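Learning to write letters again

21 August 2021

When I moved away from Flavis I promised my aunt that I would write to her. She has no computer and she does not like the telephone, she says it makes people speak too quickly. For the first year I sent only two postcards. I am not proud of it.

In May I decided to do it properly. I bought a plain pad of paper and a pen with blue ink, and I put them on the kitchen table, where I could not avoid them. The first letter took me a whole evening. I had forgotten how slow the hand is. I also discovered that my spelling in my mother tongue has become worse than my spelling in English, and this made me a little sad.

My rule is simple. I write three pages and I do not start again, even if I make a mistake. If a word is wrong I cross it out with one line. My aunt was a teacher in Aser for most of her life and she sends the corrections back to me in her answer, very politely, at the bottom of the last page.

What do I write about? Mostly small things of the house. The price of tomatoes, the neighbour who practises the trumpet, what I am sewing or mending, a cloth with lilac flowers and orange centres. She always wants to know more about such things than about my work.

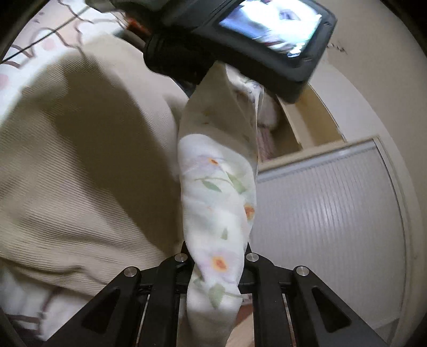 Amarachi Oyewole wrote to me after my last post that she keeps a copy of every letter before she sends it, because one of hers was lost on the way to Uzor and she could never remember what she had said in it. She asked if I do the same. I don't, but I have thought about it for several days. I believe I would write differently if I knew that I would read it again. I would try to sound clever.

The post between here and my aunt needs nine or ten days, so our conversations cross each other. I ask about her knee, and the next letter tells me about the plum jam, and the knee comes later. At first it disturbed me. Now I like to have two subjects travelling at the same time.

Her last envelope is still on the shelf and I must answer it before the weekend. She wants to know how much a stamp costs here.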